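Soldering bench checklist, January walk-through

I do this one every January before the bench gets busy again, and I've typed my comments in under each item the way I talk, so apologies if you wanted ticks and crosses only. The bench is the long one at the Montoya shop, with two Undum stations and the little Brilness fume fan.

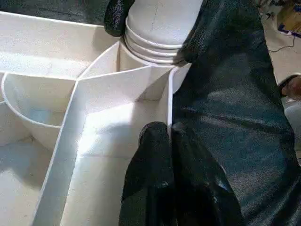
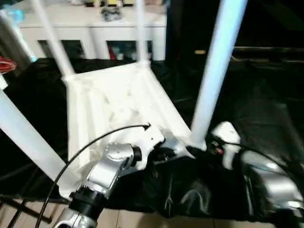 Top: white divided tray, close up. Bottom: white plastic chair on its side, underside showing.

1. Power cords and plugs
OK on both Undums. The left one had a kink near the strain relief last year and I swapped the whole cord, and it's still nice and straight. The fan's cord is fine too, but it was running under the mat again! Moved it.

2. Ground check, tip to earth
Left station passes. Right station passed on the second try, after I pulled the tip and cleaned the sleeve (it was crusty in there). I'd like that sleeve replaced anyway, so I've put one on the Zomthorpe order.

3. Tip temperature against the meter
Set both to 286 C and gave them time to settle. Left read spot on. Right read 13 degrees low, so I recalibrated it and it came up fine. If you've been turning the right one up to get joints to flow, please stop doing that now, you'll cook your pads.

4. Iron stands
Left OK. Right FAIL. The spring holder wobbles and the iron can roll out if you bump the bench. I tightened the screw and it's still loose, so use the left station until the new stand comes in.

5. Sponges and brass wool
Sponges replaced. Brass wool was mostly solder balls, so that got replaced too. Plain water on the sponges please, no flux cleaner.

6. Fume fan
Runs, but the filter was gray all the way through. New one is in. I wrote the month on the edge in marker. The switch feels a bit mushy and I'll keep an eye on it.

7. Wrist straps and mat
Three straps pass, one fails (the blue one with the tape on it, which I have cut in half so it can't sneak back into the drawer). Mat passes at both snaps.

8. Lead and lead-free kept apart
Mostly! I found a roll of leaded on the lead-free peg, 50 g, half used. Back where it belongs. Wash your hands after either kind, and coffee stays off the bench, mine included.

9. Fire extinguisher and burn kit
Extinguisher needle in the green, pin in place. Burn kit was short on gel packs and I've topped it up.

10. Auto shutoff
Left went to sleep on time. Right was still hot at 47 minutes, so somebody had switched the timer off in the menu. It's back on and I'd love it to stay on.

Still open: stand for the right station, sleeve for the same one, fan switch to recheck. I'll run items 2, 3 and 4 again when the Zomthorpe box arrives.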